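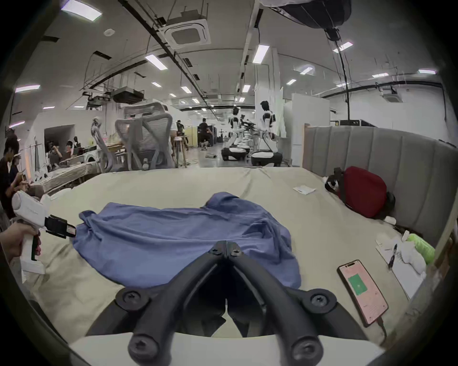
*Shirt task at the bed station, two hand-held grippers, robot row behind.*

**Moving from garment handling to hand-held grippers: what changes in the shift?**

posted by **foldline_ops** in Workplace & Automation

Our site handles returned clothing for a rental company. Until October we had 19 people on manual folding and bagging. Management has now signed with Skendeline to automate part of the line, and four of us have been moved to a demonstration team. We do the same folds as before, but holding grippers, and the recordings are used to train the robots.

I have three practical points I can't get a straight reply on:

- The old target was 2000 garments a week per person. The new one is 1000 recorded folds. Is that normal for this kind of work, or was it picked by halving the old number?
- Does a failed fold count? At present we discard it and start again, and the discarded one goes nowhere on the sheet.
- Our job title is still "garment handler." Should it change, and does it matter for pay?

I don't object to the work. I want to know what to ask for before the review on Monday.

---

**tension_and_hem**

I did this for two contracts, the second at Jovia, so take it as one person's experience.

Your target is high if it means usable folds. With bare hands you feel the cloth slip and correct without thinking. With jaws you have to look at every grasp, and collars and sleeves take longest because the layers bunch up and you pick up two when you wanted one. Our rate started at less than a third of the manual rate and climbed for a few weeks, then stopped. Anyone who sets a figure from the folding line alone is measuring a different job.

On failed folds: get them logged. They take time, and at Jovia the engineers asked for them back after we had been deleting them for a month. A recovery, where you drop a corner and pick it up again, was worth more to them than a clean run. Ask who reads the recordings and what they reject. If your supervisor doesn't know, ask for a contact at the vendor.

Also ask about the grip hand. A pistol handle held all shift loads the forearm and the trigger finger in a way folding does not. We went to short blocks with a change of task between them – bagging, labels, anything without the tool. Put that in writing before the review, with the block length stated. Bed height matters too. A mattress is low for standing work, and after an hour of leaning over one you will notice it in the lower back.

---

**k_marl**

same thing at Drostalel, they kept the old title and the old rate. push for the title.

---

**shiftgrid**

The title matters if your pay bands are tied to it. Ours were. "Handler" sat in the lowest band and "equipment operator" one above, and the reclassification went through only when somebody listed the tasks side by side: calibrating the grippers at the start of the shift, checking recordings, resetting the garment, tagging errors. Keep that list for a week and take it in with you.

I disagree with the reply above on the target. A fixed number is fine if it is hours-based with a fold count attached for information. Ó Briain ran it that way at our plant and the arguments about failed folds stopped, as the time was paid regardless.

One more item for Monday. Find out what happens to the four of you when the recording phase ends. Ours had an end date in the vendor contract that had not been passed on to the floor. Two people went on to supervise the robots and the rest returned to packing.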